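Search this guide Type a keyword
Reading time: 8 min

Section 2: Oiling your Boltlow tabletop

This is the fun part! Your top arrives sanded but bare, and the first coat of oil brings the grain up in a way that surprised even Elias Qaisi, who drew the table. Set aside an evening for the first coat and another for the second, and put some music on.

Use the can of Srour oil packed with the legs. One can covers both coats on the standard top with a little left over for touch-ups.

Before you start

1. Clear the top and wipe it with a dry cloth, then with a barely damp one. Leave it to dry fully.
2. Run your palm over the whole surface. If you feel raised fibers, sand them lightly with the fine pad, always going with the grain.
3. Vacuum up the dust, then go over the edges again (dust loves the back edge).

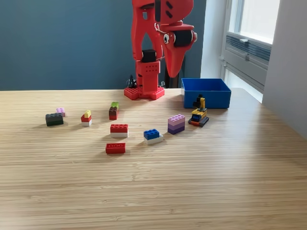

Red arm at the back edge of a light wooden tabletop.

First coat

4. Stir the oil for a full minute. Don't shake the can.
5. Pour a small puddle near the middle and spread it with a lint-free cloth, working out toward the corners. Thin is good. Thinner is better!
6. Do the edges next, including the underside lip, which is easy to miss and drinks up more oil than you'd think.
7. Wait 11 minutes, then wipe off everything that hasn't soaked in. Use a fresh cloth and keep going until it comes away nearly clean.

CAUTION: Oily rags can heat up and catch fire by themselves. Lay them flat outdoors to dry, away from anything that burns, or keep them under water in a lidded metal can. Never leave them in a pile.

Note: If you see shiny patches the next morning, the coat went on too thick there. Rub them with a little fresh oil, wait a few minutes and wipe dry. 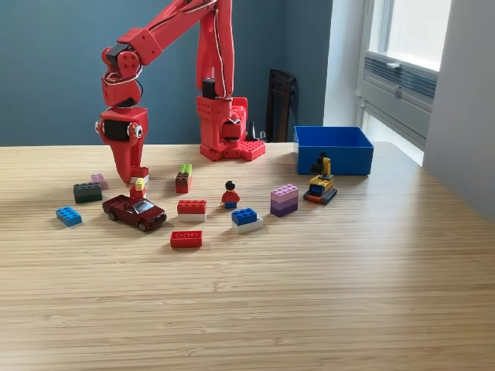 Second coat

8. Leave the first coat overnight with a window open.
9. Repeat steps 4 to 7, using half as much oil.
10. Keep cups, plates and paper off the top for 8 days. You can sit at it before then, just go easy with your elbows.

Light tops and dark tops

The Amdale finish stays pale and picks up a soft honey color over the years. The Rudenton finish is darker from the start and hides rings a bit better. Both take the same oil, and both look wonderful by a window, though you should move lamps and bowls now and then so the color changes evenly.

For a spare can, ask for part 317. Small marks and scratches are covered in Section 3.

Text by Yara Mansour. Last updated Apr 5, 2022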